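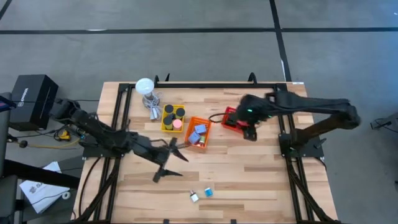
Wall charger

Virkine Home Encyclopedia, entry 2704
Last revised 11 Mar 2024

A wall charger (also called a power adapter, a charging brick, a plug or, in my family, "the cube") is a small device that takes the electricity from a wall outlet and turns it into the much gentler kind that a phone, a reading light or a pair of earbuds can use. I look after the electrical entries in this encyclopedia, and this one gets more mail than all my others put together. I've tried to work the best of your questions into it.

What it does

The electricity in your wall is alternating current, meaning it keeps switching direction, and the voltage is high - 120 volts in a typical American home, and 220 to 240 in much of the rest of the world. Your phone wants direct current, which flows one way, and it wants only a small voltage. The classic USB charger puts out 5 volts. So the charger has two jobs, bringing the voltage way down and making the current flow in one direction, and it does both inside a shell you can close your hand around. I still find that pretty wonderful!

What's inside

Older power adapters were heavy. If you ever owned an answering machine, you'll remember the black lump that hung off the outlet and blocked the one next to it. Most of that weight was a transformer, two coils of wire wrapped around a chunk of iron. It worked fine, but it got warm and it drooped out of loose outlets.

The modern kind is called a switch-mode supply. It first turns the wall current into high-voltage DC, then chops it on and off many thousands of times a second and feeds the chopped-up result through a transformer. At those speeds the transformer can be tiny (mine would fit on a postage stamp, the one time I looked). After that come a few parts that smooth things out, plus a circuit that watches the output and makes small corrections so it stays steady.

Between the wall side and the phone side there is a gap with no direct wire across it. Energy crosses through the transformer, and any signal that has to travel back usually goes by a little light-operated part called an optocoupler, or through the transformer itself. This gap is the most important safety feature in the whole thing and it's also the place where very cheap chargers tend to skimp.

Reading the label

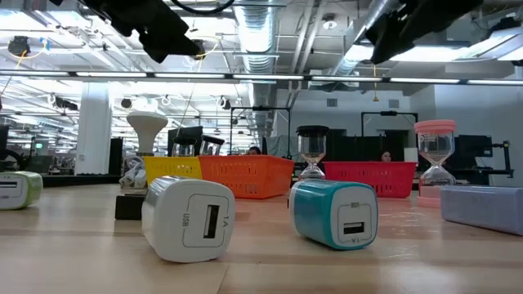
USB wall chargers, each marked 1A.

Chargers come in every color now, and the color tells you nothing at all. The printing does. Three units matter: volts (V), amps (A) and watts (W). Volts times amps gives you watts, and watts are what people mean when they call a charger fast or slow.

A port marked 1A, at the usual 5 volts, can supply up to 5 watts. That was the standard for early smartphones and it's still plenty for a bike light or a small speaker. A newer phone will usually charge from it too, but slowly, and I'd leave that for overnight. Tablets can be fussier. Some will charge only while the screen is off, and the percentage creeps up so slowly that you start to doubt it.

The fuller label is often on the side with the prongs, in gray type made for younger eyes than mine. Look for the line that begins with "Output." If there are several voltages listed there, the charger can step up when a device asks for more. If there is just one, that's what you get.

People write to me about this next part constantly, so I'll put it plainly. A charger with a higher amp rating won't force extra current into your phone. The number is a ceiling. The phone takes what it wants, up to that ceiling, and ignores the rest. Voltage is a different matter, and with old barrel-plug adapters you really do need to match it (and check which part of the plug is positive, while you're squinting at it).

A short history

Before USB, every gadget came with its own adapter and its own plug. I kept mine in a shoebox. There was one for the shaver, one for the cordless phone, and one that went with nothing I owned, which I held on to for years in case its partner turned up.

USB came along in the 1990s as a way to connect things to computers. Power was a side benefit, meant for mice and keyboards, and charging from it was more or less an accident of convenience. Phone makers noticed that one connector could do both jobs. During the 2000s the wall charger with a flat USB-A port settled in, the cable became a separate piece, and you could finally borrow a charger from a friend and have decent odds of it working.

USB-C arrived in 2014, with the plug that goes in either way up. Along with it came a more flexible power system in which the charger and the device have a quick conversation over the cable before any higher voltage is turned on. A charger can say what it has to offer, and the device picks. That's how one small block can now run a laptop and still be perfectly safe for your earbuds.

Materials have moved on as well. Many newer chargers use gallium nitride, or GaN, in place of silicon for the switching parts. It wastes less energy as heat, and with less heat to get rid of the shell can be smaller.

Regional notes

The prongs change from country to country, but most USB chargers accept anything from 100 to 240 volts, so a plain plug adapter is all you need when you travel. Check the "Input" line first. I forgot once, with a hair clipper, and I don't want to talk about it.

In Wultport, where I live, the older houses often have just one outlet to a room, and the Hosetti company has done well there with a squat charger that sits below the faceplate so a lamp can share the outlet. It's rated at 40 watts and a lot of my neighbors swear by it. The Jiang, an older model you still see at yard sales, has fold-in prongs and a hinge that gets loose. I own two and wouldn't buy a third.

Safety and care

A good charger gets warm in use. If it's too hot to hold, unplug it. The same goes for buzzing that you can hear across the room, a burnt smell, scorch marks on the faceplate, or a shell that has started to split at the seam. Please don't glue a split one back together! I had a long letter from a reader in November describing exactly how he'd done that, with clamps, and I wrote back the same day asking him to throw it out.

Keep chargers off beds and out from under pillows. Don't plug them in with wet hands. Look for a safety certification mark from a testing lab, and be a little suspicious of anything that weighs next to nothing.

Leaving a charger plugged in with no phone attached does use a trickle of power, though with modern ones it's so small you'd have trouble finding it on your bill. I unplug mine before a long trip and otherwise don't bother.

Old chargers shouldn't go in the regular trash. Most towns have an electronics drop-off, and many hardware stores keep a bin. The last time we held a cleanup day on my street we filled a laundry tub with 53 of them, cables included, and a good many still worked.

Common questions

Can I use my phone's charger for my watch? Usually, yes, provided the cable fits.

Does fast charging wear out a battery? Heat does, more than speed. Take the thick case off if the phone is cooking.

Why does my charger whine? Small parts inside can vibrate when the load is light. A faint whine that you only hear with your ear right up to it is generally harmless.

Is the cable part of the charger? I treat it as a separate thing. When charging gets slow or flaky, try a different cable before you blame the block.

See also

Battery, rechargeable
Extension cord
Outlet, grounded
Power strip
Travel adapter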